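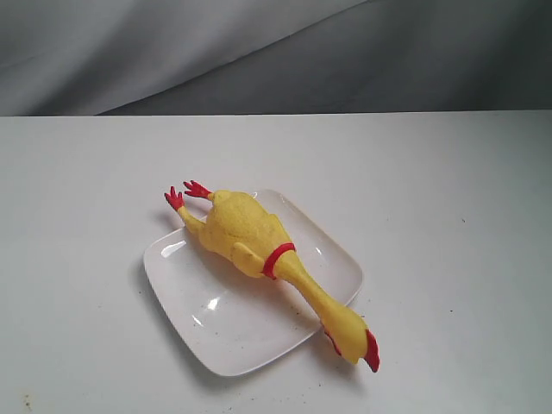 The rubber chicken on its plate at the Kahsay lab in Grurkport. Photo: Yabsira Wolde

I have now spent a whole afternoon talking about a rubber chicken with grown adults, and I'd go back tomorrow if they let me.

The chicken belongs to the Kahsay lab, up on the second floor of the old Somard building, where a small team has been working on a problem that sounds silly until you try to write the code for it: how does a robot pick up something that won't keep its shape? A mug is easy (well, easier). You grab it and it's still a mug. Grab a rubber chicken by the neck and the body swings one way, the feet go another, and whatever the robot thought it knew about where everything was is out of date.

The team put out a short paper in December on a method they call Skastus, and the numbers are good enough that I went over to hear about it. Their older system got the chicken off the plate and into a bin 376 times in 546 tries. With Skastus, over the same number of tries, it managed 500. I did the math on the bus home and that's going from a bit under 70 percent to a bit over 91.

Ebise Abera leads the project, and she was very patient with me. The old way, she told me, was to have the software take one look, build a full 3D shape of the object and plan the entire move from that. Skastus skips most of it. It looks for a few spots that are likely to stay put when squeezed, picks one, and lifts just a little. Then it looks again! If the toy has sagged in a way it didn't expect, it sets the thing down and picks a different spot. The whole check takes less than a second, and Abera says that tiny test lift is where nearly all of the improvement comes from.

"We were spending so much effort on guessing how rubber bends," she said. "Now we let the rubber show us."

I asked why a chicken, obviously. Obsa Bogale, who runs the trials, had a real answer. It has a fat part and a skinny part, so there's a good place to grab and a bad one, and the skinny part is the one that tempts the software. The bright red bits at either end help the team too, he said, when they go back through the pictures and work out which way the toy was lying. The plate makes things harder. It's shallow and glossy, the glare confuses the depth readings, and when the head or the feet stick out past the rim the system has to figure out that a chicken at two different heights is still one chicken. Laid corner to corner, like in the photo up top, is one of 10 starting positions they use. Bogale calls that one "the diner special" and it's among the tougher ones.

The failures were my favorite part of the visit (sorry, everyone). Most of the 46 misses come from the plate: the gripper catches the rim along with the toy and the dish comes up too. A few are plain drops. And in a handful the robot did its test lift, didn't like it, tried another spot, didn't like that either, and kept going until the clock ran out. Bogale played me one of those and it looked exactly like me choosing a melon.

Not everyone is ready to throw a party. Zineb Sqalli works on grasping at another lab across town and wasn't part of the study. She likes the test lift idea a lot but wants to see it on more than one toy. "A rubber chicken is squishy, but it's squishy the same way every time," she told me over the phone. A damp towel or a bag of rice might be another story. Abera didn't argue when I passed that along. The paper says much the same in its last section, and it also admits that Skastus is slower, adding around four seconds to a typical pick.

Ye-ji Son, the student who wrote most of the software, is already on the next round. She's got a list taped to her monitor: dish gloves, a bath sponge, a half-full bag of dried beans, and a second chicken, smaller than the first. The beans worry her. She wants the code cleaned up and shared with other labs before she graduates in the spring, and she'd like to find out whether the test lift can be done faster without losing the gains.

The lab is holding an open house later in the month, starting at 4 p.m., with the chicken on the schedule. I'm told kids will be allowed to choose how it gets laid on the plate.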